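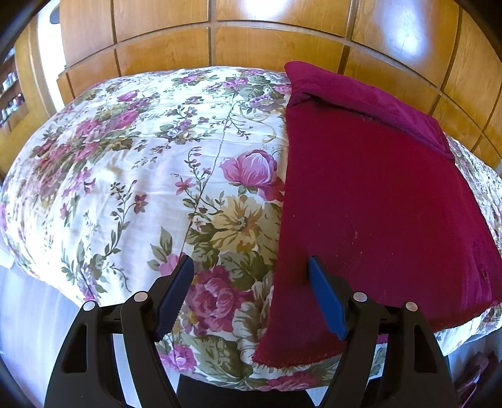 Fouzia Malik wants it on record that she'd pull the cam before touching another pushrod, and that the ticking on cylinder 3 is a lobe going flat, not a lifter. Her words from the phone this morning, near enough. Writing it at the top so I can't pretend later I wasn't told.

January 25, 2024

Melnychuk engine, back on the stand. Short block still together, heads off, intake off, valley open. Lifters out and in the tray in order, intake side left, exhaust side right. Tray is labeled this time.

Cylinder 3 exhaust lifter - face is dished. Straightedge across it, light under the middle. Should have a slight crown. Polished ring offset to one side, so it quit spinning at some point. The rest still show a crown, a couple have light scuffing I don't love.

Lobe for the same one: edge is rounded over on the nose, gray looking instead of shiny. Haven't got a real lift number yet, dial indicator is sticking and I don't trust it. Cleaned the stem, still sticking. Borrow the other one before doing anything else.

So Fouzia is probably right. I still want lift on all of them before I call Melnychuk, he'll ask.

Oil. Drained it through a paint strainer. Fine glitter, no chunks. Cut the filter open, same glitter in the pleats, more than I'd like. Means the whole thing gets washed, not just the valley. Galley plugs out. Rear one is stuck, heat and wax tomorrow.

Mains - pulled the center cap only. Bearing has some embedded specks, no copper showing. Others probly the same but they all come out now anyway.

Pushrods rolled on the glass. One has a wobble, same cylinder. Tossed in the scrap bin, then fished it back out and tagged it because Melnychuk likes to see parts.

Springs. Here's what bugs me. Break-in was done on the full spring pack, inner and outer both. The build sheet says outers only for break-in, my handwriting, and the inners are in there. I don't remember putting them in. Flat tappet cam, that much spring on a fresh lobe, that could be the whole story right there. Not going to argue it with anybody, going on the sheet as found.

Lifter options:
Multumis solid, plain face - what came out. Good parts, no complaint about the part itself.
Multumis with the oil hole in the face - feeds the lobe direct. Costs more. Lead time is 9 days if they're right, they weren't in June.
Lorkevance light ones - shorter body, check that the oil band doesn't uncover at full lift. Last set I measured against a stock bore came close. Don't order without the drawing.

Leaning oil hole Multumis. Set price is 367 before shipping. Need to ask if the faces are ground to match the cam core or just generic, the guy on the phone said "should be fine" which isnt an answer.

Fouzia says go roller and be done with it. Can't, class rules say flat tappet. She knows that. She says change class.

Lifter bores: ran the brush through, light oil, tried a new lifter in each. All drop under their own weight and spin free with a finger. Number 3 exhaust is free too, so bore isn't what stopped it. Back to springs.

Cam grinder - Plolel has the card on the old grind. Ask for same profile, and ask about nitriding this time. Send them the lifter too if they want it for the face taper. Cam bearings have to come out for the wash, order a set with it.

To do
- other dial indicator
- lift on every lobe, write it ON THE SHEET not on the bench
- rear galley plug
- remaining caps, number the shells on the back with marker
- Lorkevance drawing, only if Multumis slips
- break-in oil, we're out
- springs apart, inners bagged seperately and the bag stapled to the build sheet
- rocker studs, one looks a hair proud, check

Later - got the good indicator. Only had time for the front two cylinders, both fine, match the card. Number 3 first thing. Engine bagged, heads on the lower shelf, the bolts in the coffee can are the head bolts so don't use them for anything.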